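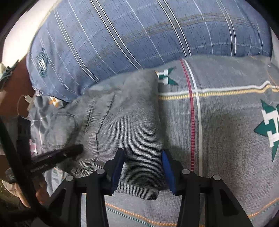
Fig. 7. Jaws open either side of the pinstriped garment, blue pads facing each other.

Section 4: Running the garment demonstration for visitors

This section covers the hand-held Driditz gripper on an open day. The sales leaflet calls the demonstration "self-explanatory". It isn't, so allow 30 minutes to practise before the doors open.

1. Lay one garment loosely on the bed. Do not smooth it out. A flat, tidy shirt proves very little and visitors know it.

2. Bring the gripper in low, jaws open, with one finger on each side of the cloth.

3. Check that the pads face each other. If one is twisted, stop and refit it (see 2.3).

4. Close slowly until the cloth gathers, then lift by a hand's width. Hold. Put it down again.

Note: Tronda quotes 2,650 grips between pad changes. We have not seen the test behind that figure — change the pads when they look shiny.

Caution: Keep fingers away from the pivot pins while the jaws are closing. This includes visitors' fingers.

5. Move on to thicker cloth only when step 4 has gone well twice in a row. Take hold of a fold, never a single flat layer.
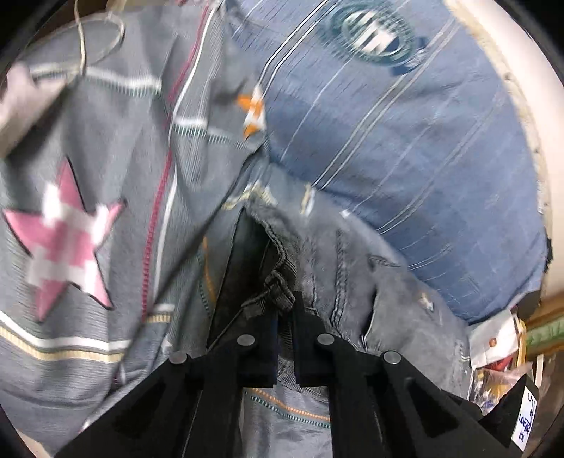

Fig. 8. Gripping grey jeans by a fold near the waistband.

6. Let a visitor choose the next garment. Arif Thambiah left this step out at the Feltito visit on Tue 10 January and was asked, fairly enough, whether the clothes had been picked to suit the machine.

7. If the grip slips, say so and try again. Do not swap in an easier garment.

Note: A person is steering throughout. Do not describe the demonstration as automatic. Visitors may be told that the recordings are meant for teaching a robot arm, but not that the arm can already do the job. Nowakowski has promised a trial in February — until we have the results, it is only a promise.

Caution: Denim is heavy. Do not leave a pair of jeans hanging from the closed jaws while you answer questions.

Faults and slipped grips go in the log. Send a copy to Tanvir Mondal, including the bad days.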